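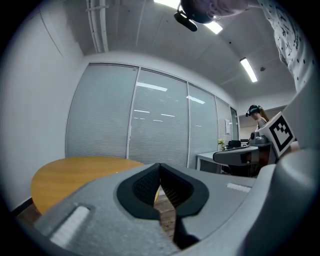 Page 1 of 2

Ticket 1568 -- hand-held gripper, new finger pads
Opened by: Kirsty Cropper
Assigned to: Trevor Birkett
Status: open, waiting on supplier

29th February, KC
Tindall say the ridged pads need no change to our settings. I doubt it. With the old flat pads the opening width read true to within a millimetre at both ends. With these it reads closed while I can still slide a bit of card between the tips. Black pads, V shape, fitted as per the sheet. Screws checked twice.

TB
Did you run the zero again after fitting? Old zero will be wrong for a thicker pad.

KC
Yes, three times, three different answers. That is my complaint. If it were only pad thickness I'd expect the same wrong number each time.

TB
Could be the camera and not the pads. The wide lens bends everything near the sides, walls included, and the body of the gripper comes well up the right of the picture. Try a narrower lens?

KC
Dastton sold us that lens on the promise that bending didn't matter once calibrated. Happy to be shown. Ran 52 open-close cycles on the wide lens and 16 of them came back with a width that can't be right. Will repeat on the narrow one before I blame anybody.

Derek Staniforth
Before you do, please note which ceiling lights are on. The strips show up as bright streaks in the glass partitions even with the blinds shut, and the Zutdale software has picked up false edges from less than that.

KC
Noted. Lights off made the bad readings fewer, 11 from 52. Better -- but I wouldn't call it fixed. Narrow lens: 9 from 52, lights off. So lens and lights both play a part and neither explains the lot.

TB
Old pads back on, same lights, same lens?

KC
One bad reading. So it's mostly the pads, whatever the sheet says. Sent the logs to Tindall and asked them for their own figures, with the method this time. Old pads stay on until they answer.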